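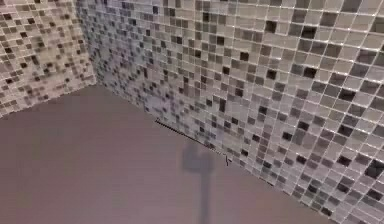
Fig. 1. Simulated room, tiled corner, plain floor. Arm shadow only.

Search this module Go
Reading time: 6 min

Robot simulators as a product — notes for the buying exercise

Package under review: Janness home simulator, sold by Amotden. Rooms come ready built, arm and gripper driven inside them. Read this before the practical, not during it.

What you're paying for
— licence for 60 seats, 184 pages of manual (skim, chapter 6 is the useful one)
— room library, lighting, shadows
— logging of every run, joint angles and gripper state

Look at the floor shadow in Fig. 1. Arm out of view, shadow still drawn. Matters if you train anything on these views: a real camera gets shadows too, and a policy that has never met one may treat it as an obstacle. Check wether shadows can be switched off per run. Ask the supplier.

Small mosaic tiles = lots of fine detail, blurs at steep angles. Test your feature matching on it early. Plain floor is the opposite problem, almost nothing to track.

Doorways next. Change of floor colour at the threshold, different wall tiles in the far room. Good for localisation, awkward for segmentaton if labels follow colour. Compare both rooms before you write up.

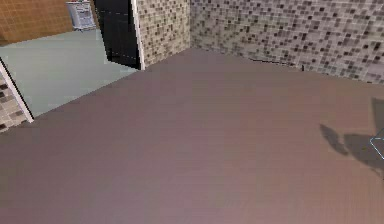
Fig. 2. Doorway and second room.

Haruna Yokoyama thinks the price is fair for teaching but would want 2000 logged runs checked against a real arm before trusting it for anything else. Fair point — put it in your report under limits.

For the practical: one page each, costs first, then faults. Drafts to Ifeanyi Osagie.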